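Keeping the Old Machine Going

By Hernán Cuervo

My desktop computer is old enough to have opinions. It takes its time in the morning, it groans when I open a second spreadsheet, and it has a fan that sounds like someone blow-drying a cat in the next apartment. For two years I have been told to replace it. The telling comes mostly from the machine itself, which has begun putting up polite notices suggesting I might be happier with something newer. It may be right. I have felt the same about a few of my employers.

I bring this up because last month's item on the price of new computers brought in more mail than anything I have written here, including the one on parking. Most of you wanted to know whether an old desktop is worth saving. Several wanted to tell me about theirs. One reader in Pellanard still does her invoices on a machine she bought for a son who now has a son.

So, the case for saving it. A slow computer is very often a computer that has run short of memory, or one still working off an old spinning hard drive. Both can be changed at the kitchen table by a person of ordinary patience. I am a person of less than ordinary patience and I managed it in an evening, with a break for dinner and a second break to look for a screw in the rug.

Start by finding out what you have. The system settings will tell you how much memory is installed, and while you use the machine as you normally do, the same set of menus will tell you how much of it is being eaten. If the number sits near the top all day, more memory will help. If it doesn't, put your wallet away and look at the drive, or at the 30 browser tabs you have been meaning to read.

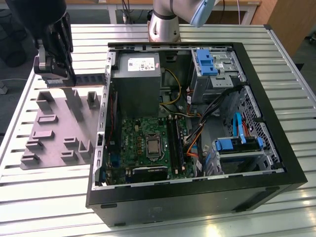
Buying memory is where most people come unstuck. It is sold by type and by speed, the types do not mix, and the listings are written by people who assume you already know. Look up your exact model, write down what it takes, and carry the note with you to the shop like a prescription. The part itself is a disappointment to look at, a slim black stick you could mislay in a coat pocket, and it seems a small thing to hold up next to a whole tower lying on its side with the panel off. Laying the tower down is the right idea, though. I did my first one standing up, with a flashlight in my teeth, and do not recommend the taste.

Before any of that, shut the machine down properly and unplug it from the wall. Touch something metal and grounded to get rid of static, and stay off the shag carpet. The slots usually have a little clip at one or both ends. Open the clips, line up the notch in the stick with the bump in the slot, and press straight down. It will take more force than you think decent. When the clip snaps over you are done, and if it doesn't snap you have probably got the stick backward, a mistake I have made often enough to consider it a step.

Doaa Lamrani, who ran the repair counter at Chraibi for years and has seen what people do to their own property, read a draft of this and asked me to add two things. Back up your files first, even if you are only adding memory. And if the computer won't start afterward, take the stick out and put it back in before you phone anyone. She would also like it known that vacuuming out the dust with a household vacuum is a bad habit, and that she can tell.

There are limits. If the maker has stopped sending security updates, more memory will only help you get into trouble faster. A machine that shuts itself off without warning may need a power supply, and at that point I'd pay somebody. Nor will any of this do much for the fan. Mine now blow-dries the cat at a computer that starts before the coffee is ready, and I have stopped hearing it except when I'm on the phone.

Next month, by request, what to do with the old computer if you do give up on it. The county depot in Tutden takes them, with conditions, and the conditions run to 2 pages. I am reading them now. Letters to the usual address, please, and no more about parking.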